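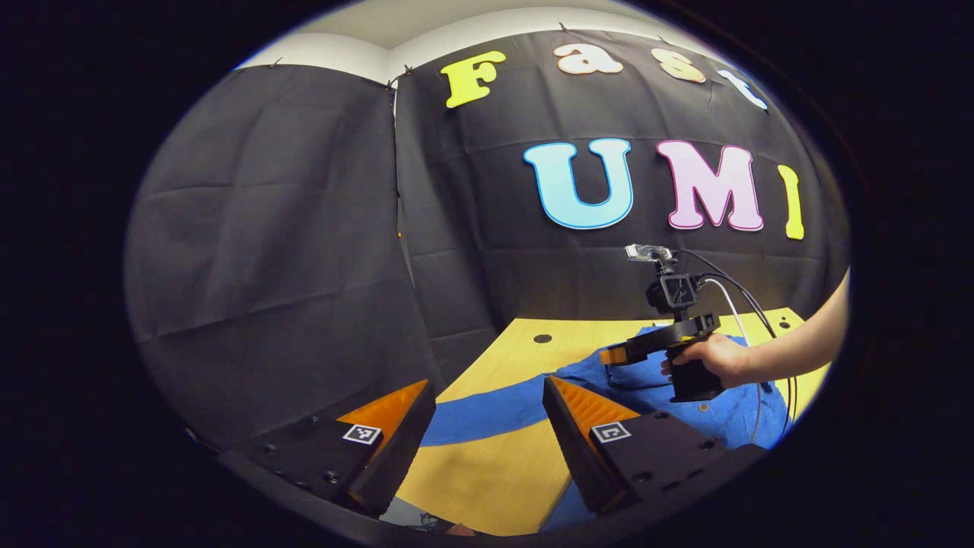 Is the Hellby handheld gripper kit worth it for folding clothes?

Zainab Briggs
Hi all! I'm looking at the Hellby kit for a small project (teaching an arm to fold shirts, which my family finds very funny) and I keep going back and forth. You hold one gripper in each hand, fold the shirt yourself, and the recordings go into training. The pair is listed at $389, and that's before shipping. Has anybody used them on cloth? Do the fingers get hold of a thin layer, or do you end up chasing it across the table? And are the cables a nuisance? I'd love to hear from somebody who has had them a while. Thank you so much!

Tuominen
Hello Zainab, and welcome! I've had mine since March and I'm fond of them, with a few grumbles. The orange ridged pads do fine on cotton. Buttons are another story, so I'd start with plain T-shirts and work up to button-ups when you have the feel of it. I lay the sleeve out flat first and pinch near the seam, where the cloth is thicker. As for the cables, let them fall to the outside of your wrist and clear of the shirt. And keep the little square markers on the fingers clean! Mine got smudged with hand cream and I threw away a whole evening of recordings. I had 1000 good folds before my arm did anything I'd show a guest, and closer to 2000 would have been nicer.

Pornine
get the Cleno if you only have one free hand. cheaper too. never tried it on shirts though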